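3.2 Workspace Rules for Shared Tabletop Cells

The rules in this section apply to cells in which a robot handles household objects while an operator sits or stands within reach of the table. They were drafted at the Stuno site and then applied without changes at Brurner, where the tables are smaller and the floor plan is tighter. Fixed guarding was ruled out at both sites, as operators have to reset objects by hand between trials.

Each cell is divided into a work zone, a reset zone and an operator zone. The work zone is the part of the tabletop that the gripper can reach with its fingers pointed down. The reset zone extends 200 mm past it on every open side. Objects may be staged in the reset zone but may not be stored there overnight. Seats belong in the operator zone only, and the operator must have a clear path to the stop button from any seat.

Containers of liquid are allowed if they have a closed cap or a trigger head, and they may be filled to no more than 70 percent. Soft goods such as towels are kept in a basket or bin until the trial calls for them. A towel that hangs over the rim is acceptable as long as it does not touch the arm at its home pose (Figure 4).

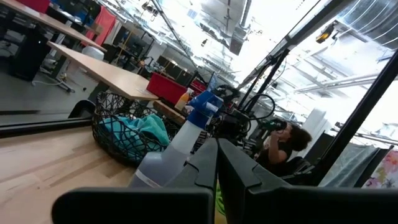 Figure 4. Tabletop cell from the wrist camera, with spray bottle, towel basket and red storage bin near the gripper fingers. An operator is seated behind the equipment.

Cable routing caused more discussion than any other item. The draft from Hermans required all arm cables to be tied along the full length of the link. In practice this shortened the usable wrist rotation, and operators cut the ties. The current rule asks for a free loop at each joint and a fixed tie point between joints. Floor cables must not cross the path between the operator zone and the stop button. Cables that stay under a desk are exempt.

Speed limits depend on whether the operator zone is occupied. With a person present, the arm runs in reduced mode and the gripper force is capped at 37 N. The cap is set in the controller and cannot be changed from the trial script. Full speed requires an empty operator zone and a second person at the console.

Compliance was checked with the Pisent form, a one-page list completed before the first trial of each shift. The form was revised in October after operators reported that the entries on cable routing could be read in 2 ways. The revised wording is given in Appendix B. Forms from before the revision were kept but are left out of the results in Section 4.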